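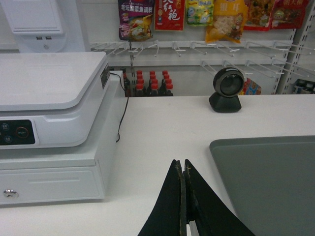
Progress report to the Dernham Fund: market records and small traders' archive

Period covered: July through December
Prepared by Ülle Laur, January 2, 2024

Where we are

The archive of the old Drokbridge covered market is further along than it was in the summer and less far along than I told you it would be. You gave us money to sort, list and scan the papers the market office left behind when it closed, and to record the people who used to trade there. The sorting is done. The listing is nearly done. The scanning has taught us patience.

The collection came to 1,985 items once we stopped finding more of it. Of these, 1,612 now have a full catalog entry, with a date or a decent guess at one. Most are stall rent books, letters of complaint, and replies to letters of complaint. There is one folder marked "Urgent" that holds a menu.

Scanning

We have scanned 456 items. The plan called for more by now. Lutz Tiedemann lost most of October to the rent books, which were bound by somebody who never wanted them opened flat. He has since worked out a way of propping them with rolled towels, and the pages come out readable to the margin. Loose sheets go much faster, so we have moved those up and left the remaining books for spring.

The letters are the best of it. A fishmonger and a florist with neighboring stalls wrote to the office about each other for eleven years, on matters of drainage. Both sides are complete. Mehrangiz Najafi has transcribed the first half and asks that I record her sympathy for the florist.

Recorded interviews

Crisanto Soriano has run the interviews and has been better at it than any of us had a right to expect. People who told me on the phone that they remembered nothing have talked to him through two pots of coffee. The subjects they come back to are the winter heating (there wasn't any), the price of a corner stall, and how you could tell from a customer's shoes whether they meant to buy.

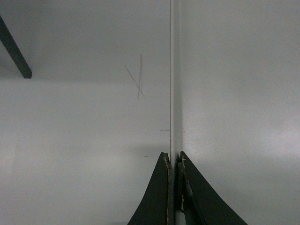
Two of the interviews will need to be done over. In one, a refrigerator is easier to hear than the speaker. The other was going well until a brother-in-law arrived with his own version, and after that it is hard to say who is being interviewed. Both families have agreed to another try.

Money

We are under budget on travel and over on boxes. Archival boxes cost what they cost, and the supplier, Sostance, raised its prices in the fall. Nives Amato has the receipts and a spreadsheet, and will send both on request. I would like your permission to move what is left of the travel line into supplies. Failing that, we could travel to the boxes.

What comes next

Finish the catalog by the end of February. Return to the rent books in March. Put the fishmonger and florist letters online as a first installment, once the two families have read them and, with luck, still speak to us. The display at the library is on hold until they settle which wall is ours.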